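Wondalar 衣類折りたたみ遠隔操作データセット

概要

Wondalar は、双腕ロボットを人が遠隔で操作し、Tシャツを机の上でたたむ作業を記録したデータセットです。模倣学習の学習用と評価用に、Nirkia の作業室で収録しました。収録ソフトウェアには Enico、学習コードには Uibo を使っています。どちらも本リポジトリには含まれません。

収録した試行は全部で3643件です。このうち804件は途中で把持が外れたあと、操作者がつかみ直して最後までたたんだものです。失敗のまま終わった試行は333件あり、削除せずに残してあります。評価用には99件を分けてあり、学習には使わないでください。

作業の内容

開始時、Tシャツは布を敷いた机に広げて置かれています。操作者は左右のグリッパで端をつまみ、縦方向に折り、向きを整え、最後に丈を折って小さくまとめます。折る順序は操作者に任せていますが、最初の折りは必ず両腕で同時に行う決まりです。片腕だけで引くと生地が斜めにずれ、その後の修正に時間がかかるためです。

たたみ終えたTシャツを積む動作、しまう動作は収録していません。

操作の方法

操作者は、ロボットの腕と同じ関節配置をもつ小型の操作腕を両手で動かします。操作腕の関節角がそのまま目標値としてロボットに送られます。グリッパの開閉は指先のレバーで行います。力の感覚は操作者に返りません。布が突っ張っているかどうかは、目で見て判断することになります。

慣れないうちは、グリッパを机に押しつけすぎる操作が目立ちました。収録に入る前に、布をつまんで持ち上げ、元の場所に置くだけの練習を一時間ほど行っています。練習中のデータは公開分に入れていません。

ファイルの構成

試行ごとに一つのフォルダがあります。中身は次のとおりです。

states:両腕の関節角とグリッパの開き量
actions:操作腕から送られた目標値
video:机の上を写した動画
meta:試行の結果、操作者の番号、Tシャツの番号
notes:収録直後に操作者が書いた短いメモ(ない場合もあります)

時刻は試行の開始をゼロとする秒で記録しています。動画と関節角の時刻合わせは済んでいますが、元の時刻も meta に残してあるので、必要なら各自でやり直せます。

結果のラベル

meta の result は次の三つの値をとります。

success:指定の大きさまでたたまれ、袖がはみ出していない
recovered:途中でつかみ直しがあり、最終的に success と同じ状態になった
failure:制限時間を超えた、または操作者が中止した

判定は操作者とは別の者が動画を見て行いました。袖が少しだけ出ている場合の扱いは判定者によって揺れがありました。後から基準をそろえて見直しましたが、完全ではありません。気になる場合は success と recovered をまとめて扱うほうが安全です。

机の上の物について

机には工具や文具、ケーブル類など、作業に関係しない物が置かれている試行があります。ロボットがこれらに触れることは課題に含まれません。布が物に引っかかった試行では、notes に「接触」と書いてあります。物の位置のラベルは付けていません。

既知の問題

6月に収録した試行の一部で、左腕の手首の関節角に小さなずれがあります。該当する試行の meta には calib_old という印を付けました。補正した値は states_fixed に入っています。元の値も消していません。

濃い色のTシャツでは、折り目と影の区別が動画上で難しいことがあります。自動で折り目を抽出する処理を試したところ、明るい色のTシャツに比べて誤りが多く出ました。折り目の位置を教師信号に使う予定がある場合は、手作業での確認をすすめます。

グリッパが生地を二枚まとめてつまんだ試行もあります。意図したものか、そうでないかは記録していません。

使い方

まず meta を読み込み、failure を除いた一覧を作ってください。次に評価用の一覧 eval_list と照合し、重なる試行を外します。Uibo の読み込み処理はこの二つを自動で行いますが、独自のコードを使う場合は忘れやすいところです。

学習時の目標値には actions を使うことを想定しています。states を一つ先にずらして目標値の代わりにした場合、布を強く引く場面でつかむ力が足りなくなる傾向がありました。

利用条件

研究および教育の目的で自由に利用できます。再配布するときは、この文書を必ず添えてください。加工したデータを公開する場合は、元の試行番号を残してください。誤りの報告は課題管理のページで受け付けています。試行番号と、動画の何秒付近かを書いてもらえると確認が早く済みます。 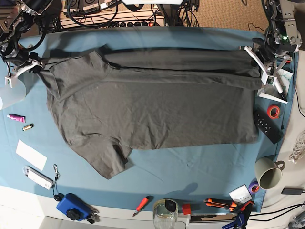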